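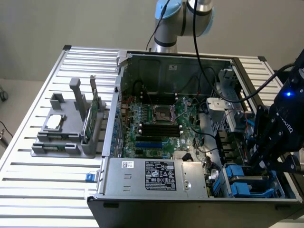

By the time the kettle in the corridor had boiled for the second time, Songül Akgül had read the same log line so often that she had begun to hear it in her father's voice. Plan found. Executing. Contact earlier than expected. Stopping. He would have said it just like that, with a little sigh before the last word, as though the arm had let down the whole family.

It was April, and still light at 6 in the evening, and she had promised Prins that the memory module would go into its slot before she went home. Prins was the sort of man who never reminded you of a promise. He only asked, very kindly, whether you had eaten.

The planner was called Walholm, after the island where somebody had once spent a happy summer, and she had written most of it herself. She was fond of it in the way one is fond of a clever, nervous child. Give it a computer case and a part to fit, and it would think up a path over the metal walls and under nothing at all, very politely, and then stop 4 millimetres above the slot and refuse to go on. It had done so 59 times since lunch.

'It thinks there's something in the way,' she told Prins, when he came to ask about supper.

'And is there?'

'Well, no. I mean – there are the cables.'

He pulled up the other stool and looked at the screen with her. She had the collision map open, all the little cubes of space that Walholm believed to be full. The cables were in there, the thin black ones looping over the board, but each had been fattened up by the safety margin until it looked like a draught excluder. Two of them met right above the memory slots and made a sort of roof.

'My grandmother drove like that,' said Prins. 'She wouldn't go through the gate at Goltbridge if there was a leaf on either post.'

Songül laughed, and then she stopped laughing and scrolled back up to the settings, past the speeds and the force limits, to a line she had typed in her first winter at Dikia, when everything frightened her. One margin for every object in the world, steel or string. She had meant to come back to it.

It took her an hour to do it properly. Hard things kept their wide berth. Soft things got a thinner one, and a small allowance for being brushed against, so long as the wrist felt no more than a nudge. She ran it in simulation, and ran it again, and ate half of Prins's sandwich without noticing whose it was.

Then she put her hand near the stop button, as she always did, and pressed return.

Plan found, said the log. Executing.

'Go on, my love,' said Songül, to nobody who could hear her, and Prins, who could, moved his stool a little closer to see.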